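Wrist camera view too dark in simulation, and how should I set up a second view?

Posted by Lenka Vaněk in Home Builds, Premovby community help

Hi all! I'm building a two-armed robot in our shared workshop in Husov, and before I bolt anything together I've been running the whole thing in simulation. It's so much fun! Each arm gets a parallel gripper and its own camera. My trouble is the wrist view. The finger pads come out fine but the gripper body is nearly solid black, and the background is so dim that my object finder gives up. I've run 582 tries so far and the ones that fail all start like this. 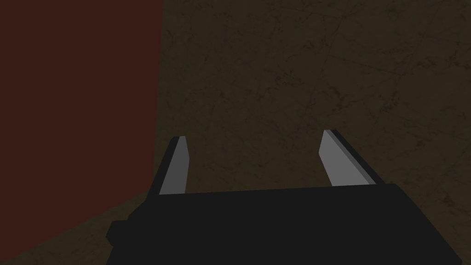
I have one lamp in the room and the brightness set to 20. Should I turn it up, or repaint the gripper? I'd hate to do that, I love the black. Also, is a wrist camera enough by itself for picking up small things like a fork?

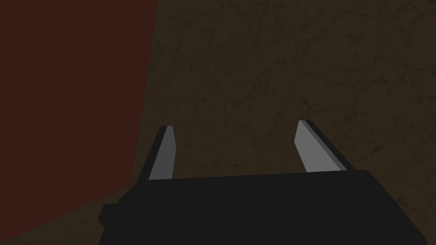
The fingers start fully open every time, if that matters. Thanks!

Ita Nic Giolla
Great project! Leave the paint alone. Go up to 100 on the lamp first, then add a second, softer one on the opposite side. Mine was just as gloomy in June and that fixed most of it. Check your textures too. A dark, veiny surface can look like a lot of little edges to an object finder, so try a plain one and see if your numbers change.

And no, I wouldn't trust the wrist camera alone. Put one up high on the body looking forward over both arms. You get the table, the arms and the objects together, and the wrist view can take over for the last bit of the reach. 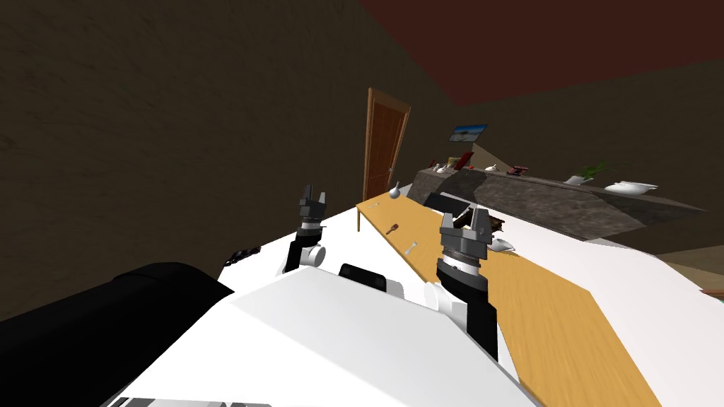

View from the body, with both grippers and the wooden table

Valentin Cozma
more light. worked for me

Ctibor Kubíček
Agree with Ita on the second camera, it's a huge help! One thing to add: save 3 views for every try (left wrist, right wrist, body) with the same clock. I skipped that on my Usomden build and spent a whole evening lining them up by hand. Have fun with it, and please post when the real arms go on!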